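Horkera: objetos pequeños sobre mesa de madera

Versión de febrero. Mantienen la colección Marit Öberg y Märta Lunde.

Qué contiene

Horkera reúne 2.392 imágenes de cosas sencillas sobre una mesa: cubos, aros, piezas pequeñas de colores vivos. Empezamos por ganas de tener un buen fondo de madera clara con veta visible, y nos ha encantado lo que da de sí (la veta es una referencia estupenda para la orientación, y las sombras suaves caen sobre ella de maravilla).

Las imágenes están en la carpeta mesa/, repartidas en 7 subcarpetas. En cada una hay un archivo notas.txt con lo que se colocó y el punto de vista. ¡Leedlo antes de filtrar! Märta apunta ahí los cambios de colocación, y a veces también cosas que no caben en ninguna columna. 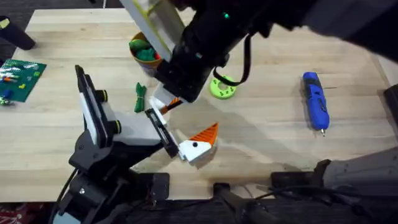

Los nombres de los objetos van en minúscula, sin artículo y en singular: cubo, aro, pieza. Cuando algo queda medio tapado se etiqueta igual, con el campo visible en «parcial». Hay 379 imágenes con al menos una etiqueta parcial y son nuestras favoritas, porque obligan a mirar despacio. Un aro del que solo se ve un trozo de curva sigue siendo un aro.

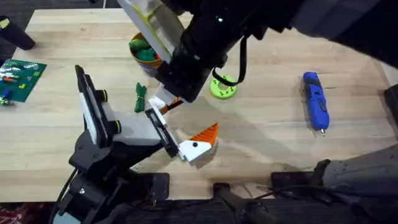 Cubo redondo sobre la mesa clara; aro verde con visible = parcial.

Qué falta

Pocas vistas desde abajo y casi nada con luz de tarde. El color del tablero cambia bastante de una vista a otra, del crema al tostado, y no lo hemos corregido. Las medidas de los objetos están a medias: Marit va por la tercera subcarpeta.

Si encontráis una etiqueta dudosa, mandad el nombre del archivo y vuestra propuesta. Nos alegra muchísimo recibirlas, también las de una sola línea.

Relacionados
Vakgate: cajones y estantes
Fuvgate: texturas de madera
Kristiansen: recipientes con y sin tapa

Contacto: Marit Öberg y Märta Lunde | Volver arriba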